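Wirnbridge study to follow teens with anxiety through their first year of online therapy

WIRNBRIDGE, March 23, 2021 – Recruitment has opened for a new study of how young people with anxiety fare when their therapy is delivered by video, and the team at the Niven Centre for Youth Mental Health could hardly be more pleased to be getting under way.

The study, called Prorkano, will enrol 184 teenagers between the ages of 13 and 17. Each will be offered a course of cognitive behavioural therapy with a registered psychologist, with a parent or guardian joining for selected sessions. Half of the group will also receive short check-in calls between appointments.

“Families have been asking us for years whether therapy at the kitchen table can do the same job as therapy in our offices,” said lead investigator Dr. Chrysoula Xenos. “We have hunches, and we have a lot of encouraging stories from our own clients. Now we get to find out properly, and I'm thrilled.”

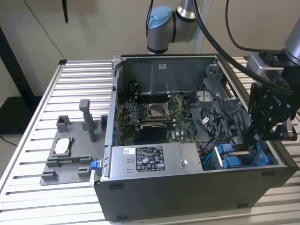
Participants will be followed for a full year, with symptoms, sleep and school attendance recorded at the start, at the halfway mark and at the end. Families need a quiet room and a reliable connection, but they don't need the latest equipment. An ordinary desktop computer hooked to a webcam and a monitor, is fine for the video sessions, and so is a tablet or a laptop. Households without a suitable device can ask for a loan when they enrol.

Sessions will run on Orkix, the secure video service the centre already uses for its adult clients. Nothing is recorded without written consent from both the young person and a parent.

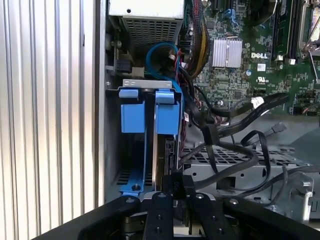
Clinics in 23 communities have agreed to refer patients, many of them in rural areas where the drive to a psychologist can swallow most of a school day. Travel has long been one of the main reasons teens in the region drop out of treatment early.

“I had a client who did her homework in the back seat both ways, every single week,” said Kyriaki Tzavaras, the study's clinical coordinator. “She stuck with it, and she did wonderfully, but what a lot to ask of a 14-year-old! I'd love to see kids like her get that time back.”

Teens who are already taking medication for anxiety may take part, provided the dose has been stable. Those in crisis will be connected with in-person care right away and can join the study later if they wish.

Enrolment continues until the end of August. Families can speak to their family doctor or contact the Niven Centre's front desk and ask for the Prorkano team.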